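Sorting helpers wanted – Tendier lost property and donations, Burilside

Tendier takes in clothing and linens left behind at pools, gyms and bus stations, sorts them, and passes them on. We are looking for five people for the winter sorting round at our Burilside site. The work is part time, Monday to Thursday mornings, and runs until June.
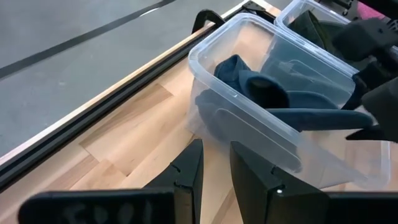
Most of the job is small soft goods: caps, scarves, towels, gloves. You take an item from the pile, check it for tears and name tags, and put it in a bin. We use clear plastic bins on a wooden tabletop, so a dark item can be spotted through the side without tipping everything out. Full bins go to the shelving room – you should be able to lift and carry 30 pounds.

Training takes one morning with Aino Koskela. Pay is weekly, and bus fare from Nemton is covered.
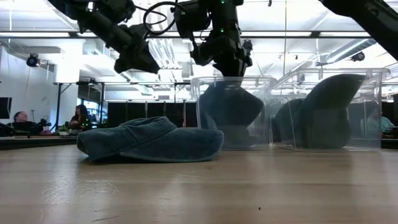 Do I need experience with textiles?
Most of our helpers start with none. You need to be able to tell similar dark colors apart and stay on your feet for nearly 31 minutes between breaks.

To apply, send a short note with your phone number and the mornings you can work to Toivo Saarinen, Tendier, Room 127, Burilside. Applications close Sunday, January 9, 2022. 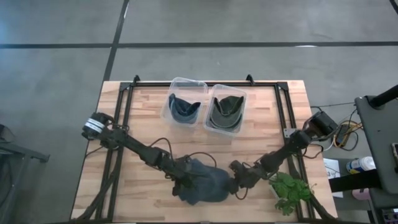
Caps at the sorting table, two of them already in bins.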